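Yu-ting Cheung built the first version of Erar on a shelf in her spare room in Flamesstead. It had two motors, a strip of aluminium and a habit of dropping its own screws. The version she is working on now lives on a kitchen worktop, and getting it to pick up a piece of fruit has taken most of her evenings since September.

"I wanted a job that was small enough to finish," she says. "Everyone who builds at home starts with something too big. I'd already done that with the first one and I didn't want to do it again."

The arm came to her second-hand, with the joints sound and the wiring in a poor state. She replaced the connectors, kept the long cables and wrapped them along the outside of the arm. She knows it looks untidy. Running them inside would have meant taking both of the lower joints apart, and she wasn't confident she could put them back in line.

The control program is called Munov. She writes it herself, with help from a friend at the Lai workshop on the other side of town, where she rents a bench and does any cutting or drilling. The kitchen is for testing.

"At the workshop I had a clean table and a white sheet behind it, and it worked nearly every time," she says. "Then I brought it home and it couldn't find a lemon. There were shiny things everywhere. The toaster gave me more trouble than the fruit did."

She thought about clearing the worktop and decided to leave it as it was. The toaster oven, the jars and the cereal box all stay out while the arm is running.

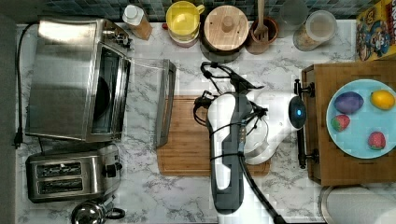 ## Getting the grip right

The fingers are long and black, and they are the third set she has tried. The first were too short to reach over the rim of a plate without the wrist knocking it. The second were long enough but bent.

"A lemon is easy, you can be quite rough with a lemon," she says. "Strawberries are where it goes wrong. The leaf end catches, or it closes on the edge of the plate and takes the whole plate with it."

Raising the plate on a wooden box helped. With the plate flat on the worktop, the wrist had to fold down too far and the camera lost sight of what it was reaching for. The box gave her the clearance she needed.

She keeps a notebook of every attempt. It stands at 308 entries, and she has told herself she won't change the fingers again until she reaches 1,000. Most entries are one line. A few run to a page, usually when a cable has worked loose.

## What comes next

There are 6 jobs on the list taped inside her cupboard door. A proper clamp for the base is first, followed by a quieter power supply. Further down is a note that just says "plum", underlined.

"It goes for the plum from the wrong side," she says. "I've an idea why, but I've had ideas before."

She doesn't plan to sell Erar or to publish the plans until the wiring is something she'd be happy for another person to copy. Until then she'll carry on in the evenings, after the washing-up.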